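Category: Store Fixtures > Sign Holders > Setup Guides

How to Insert and Mount Graphics in Shelf-Edge Sign Holders

This guide explains how to prepare, load and mount printed graphics in clear shelf-edge sign holders. It applies to the Hareck side-loading series and to the Wilteck top-loading series. Staff who are changing prices only, and who are not moving the holder itself, may go directly to Step 3.

Before You Begin

Each holder requires one printed insert, one soft cloth and two adhesive strips. The strips supplied with the Hareck series are already cut to length. Wilteck strips come on a roll and must be cut with scissors. Do not use window cleaner or any product containing ammonia on a clear plastic holder. Mild soap and water are sufficient.

Step 1. Prepare the Shelf Edge

Wipe the front edge of the shelf and allow it to dry completely. Old adhesive should be lifted with a plastic scraper and the area wiped a second time. Metal blades will mark a painted or laminated edge and should not be used.

Mark the intended position lightly in pencil. A holder should sit at least 2 inches from any corner or upright, so that it is not struck when goods are loaded or removed.

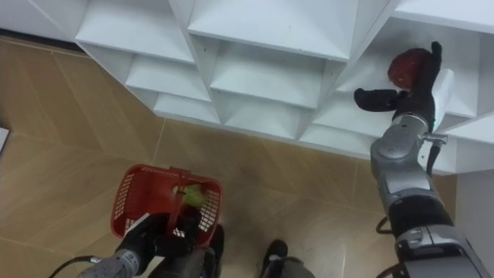
Wojciech Gajewski asked whether the 2-inch clearance also applies where two shelf edges meet at an angle. It does, and the distance is measured from the point where the edges join. If the edge is too short to allow clearance on both sides, use a hanging holder in place of an adhesive one.

Step 2. Attach the Holder

Peel the backing from one side of each strip and press the strips to the back of the holder, one at each end. Remove the remaining backing, line up the holder with the pencil mark and press firmly for 29 seconds. Leave the holder empty for 3 hours before inserting a graphic. Holders that are loaded too soon tend to slide on smooth surfaces -- a common cause of crooked signs.

Step 3. Trim and Load the Insert

Print at full size, with the "fit to page" setting turned off. Trim with a paper cutter; scissors rarely give an edge straight enough for a clear holder. The insert should be slightly narrower than the pocket. Heavy card stock is not recommended for the side-loading series, as it can spread the pocket over time.

Hold the pocket open with a thumb and guide the insert in from the open end. If it catches, withdraw it and check the corners for folds before trying again.

Step 4. Check Legibility

Stand where a customer would stand and read the sign aloud. Price figures should be readable without leaning in. On lower shelves, a holder with a tilted face is usually easier to read than an upright one. Overhead lighting may cause glare on a glossy insert, and a matte paper will normally correct this.

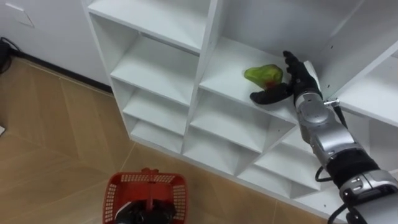
Wiesława Witkowska writes that matte inserts in her store faded sooner than glossy ones near the front windows, and that she now replaces them every May. Stores with strong daylight may wish to follow a similar schedule.

Removing a Holder

Warm the strips with a hair dryer on its low setting, then draw a length of dental floss behind the holder from one end to the other. Do not pull the holder straight off the shelf. Any remaining adhesive may be rolled away with a fingertip.

Replacement strips for both series may be ordered under part number 1359. Last revised February 28, 2020.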